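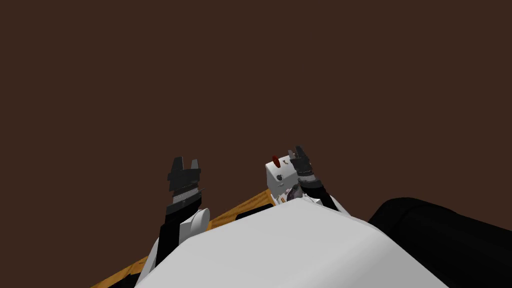
*Figure 1. Rendered view, two robot arms and white body, plain brown background.*

### 4.2 Water connection requests filed online

The Nedar portal replaced paper forms for new household water connections in Plullthorpe on February 1, 2018. Zendell kept its paper counter open alongside the portal, so the two towns are reported separately. Our sample has 800 requests, of which 685 were filed through the portal and the rest at the counter in Zendell.

Each request was followed from the filing date to the date the connection order was issued. Requests returned for a missing ownership paper kept their first filing date. Fee payment was recorded in the portal log for online requests and taken from the receipt book for the others. 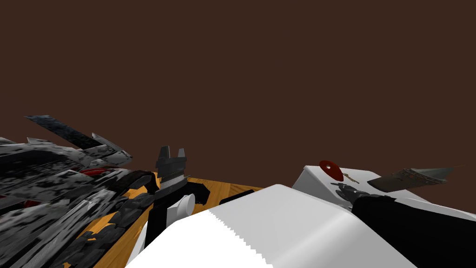

*Figure 2. Rendered view, camouflage-patterned model at left, wooden tabletop.*

The median time to an order was 18 days for counter requests. Most of that time passed between the counter and the Malik office, where the site inspection is assigned. Portal requests reached the same office in about 2 days, but the inspection itself took no less time than before. Applicants could see the status of a request online, though the status text did not change while an inspection was pending. 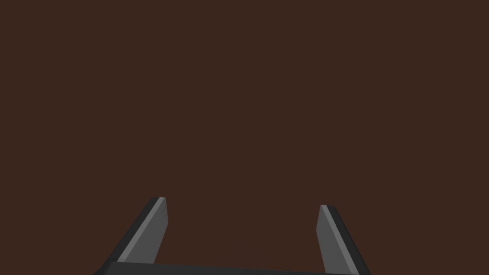
*Figure 3. Rendered view, gripper fingertips, dark brown surface.*

Requests for shared connections were left out of both groups. They need a signed consent from each household and are still handled on paper in both towns.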